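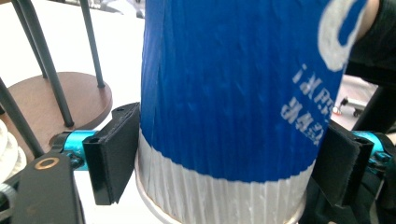 ## 4. Contact labels and the grip width channel

Section for whoever is running the labeller this week. Covers Flundum (the tracker / timeline tool) and the contact classifier. Calibration is in section 3, do that first. If you skipped it, go back.

You need:

- Flundum open, session loaded, both streams showing green
- the width log from the hand-held gripper
- the marker pose file, same session number
- the Caputo config folder, latest pull

### 4.1 Load and line up

1. Open the session. Wait for the index to finish. The bar sits at the end for a bit, leave it alone.
2. Drag the width log onto the lower track. Not the upper one. Upper is pose.
3. Press **Sync**. The offset box fills in by itself.
4. Check the offset against a pinch. Close the fingers fully, open them, find that dip in the width track, step through the video to the same moment. They should agree to within 2 frames.
5. If they don't, nudge with the arrow keys and press **Hold offset**. Then save. Hold does not save.

> **Note:** Offset is per session. Do not copy it from the last one, Milan tried this in January and we relabelled the lot.

### 4.2 Marking a grasp

1. Scrub to where both pads are on the object. Both. One pad touching is `touch`, two is `grasp`.
2. Press G. A bar starts on the timeline.
3. Scrub to release, press G again.
4. Pick the object class from the list. Cups are `cup_paper`. Anything tall and round with a wrinkly or foil-looking cover goes under `cylinder_soft` unless you know better, Bronisława goes over those at the end of the day.
5. Set the grip height: `rim`, `mid` or `base`. For cups, pads just under the rim counts as `rim`.

Printed text on an object is no use for orientation. The classifier ignores it and so should you. Lettering shows up sideways, half mirrored, cropped, whatever. Leave the yaw field blank for round things.

**Caution:** don't press G twice quickly. Makes a zero length grasp, and the planner export falls over on it with a message about somthing else entirely (`bad spline`). Filter is in the ticket list, not done.

### 4.3 Pose track

Gripper pose comes from the grey markers on the white plate. The solver wants all of them. When it loses one it guesses, and the track goes from solid to dotted.

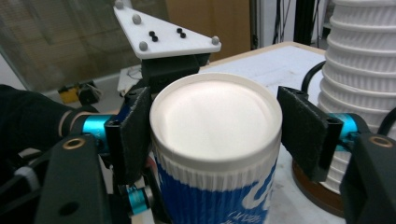
1. Zoom the pose track out to the whole session.
2. Click each dotted stretch. Under 196 ms, press **Fill**. Over that, press **Drop**.
3. Never fill across a grasp start or end. Drop it, even if it's short.
4. Run **Check flips**. A flip is when the solver swaps two markers and the plate jumps to a silly angle. Red tick on the track. Drop those aswell.

> **Note:** cables near the plate can hide a marker for a moment. Same with a sleeve or a hand. Treat as any other gap.

### 4.4 Width thresholds

Defaults live in `caputo/contact.yaml`. Two numbers matter:

- `close_rate` – how fast the width has to drop before it counts as closing
- `settle_band` – how still it has to be before it counts as holding

Paper cups give a little when squeezed, so the width keeps creeping after contact. Default band is too tight for them and you get a string of tiny grasps. Load the `soft` preset for cups and `cylinder_soft`. Stacked cups still in the stack: normal preset, they're stiffer together.

Changing the yaml by hand: reload with Ctrl+R or nothing happens. No warning.

### 4.5 Export

1. **File > Export > Planner**.
2. Tick *grasp*, *pose*, *width*. Leave *raw* off, it's huge.
3. Read the summary box before pressing OK. Zero in any row means stop.
4. Copy the file to the Tukero share, folder `in`. Not `done`.

If export stops with error 1159, there's a grasp bar with no class. Sort the list by class, blanks come up top. Fix, save, export again. Any other number, send the log to Ada Morelli with the session number in the subject line.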